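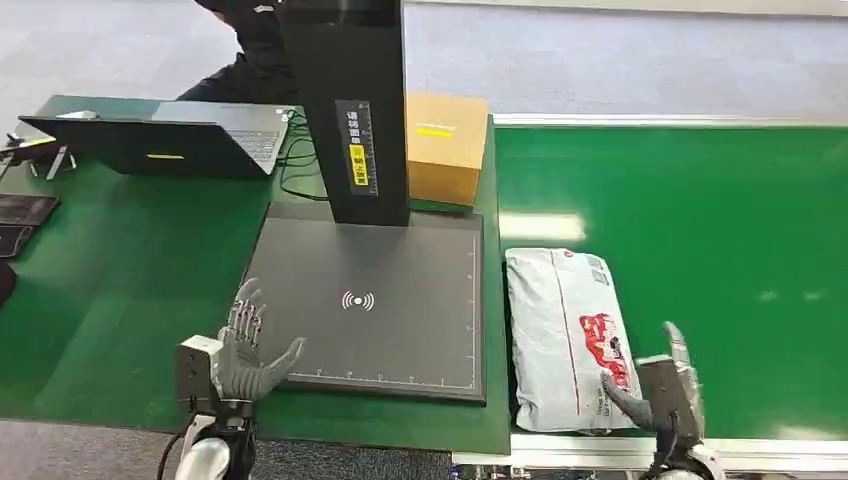 Fig. 3. Pack bench — scanning pad with ruler edges, upright column behind, white shipping bag to the right of the pad.

Unit 3: Measuring and scanning small parcels
Ayala building, bench room. Bring last week's sheet.

Why we measure before we label
Carrier bills on size or weight, whichever costs you more. Soft bags get guessed at all the time and guesses come back as surcharges. Drurkwood case (reading pack): 1,736 parcels in July, 217 re-billed. Work out the percent yourselves, we'll use it in the tutorial.

Order of work
Pad clear first. Zero it.
Bag flat, longest side along a ruler edge. Press the air out — don't fold the corners under to make it shorter, the carrier won't.
Height last. Read the scale on the column at eye level, not from above.
Scan. Check the record on the laptop before teh bag leaves the pad.

Boxes vs bags
Box: three sides, done. Bag: measure at the thickest point, even if it's one lump in the middle. Round up, always up.

Bench layout
Ruler edges kept free. Cables behind or to the side, never across the pad. Cartons waiting go at the back. Compare the Larnetti and Plukar layouts in the pack and say which has less reaching — half a page is plenty.

Practical
15 parcels each, mixed bags and boxes. Write down L, W, H before you scan, then the scanned figure next to it. Any diference over 1 cm, measure again and keep both numbers.

Sheets in the tray by the door before you go.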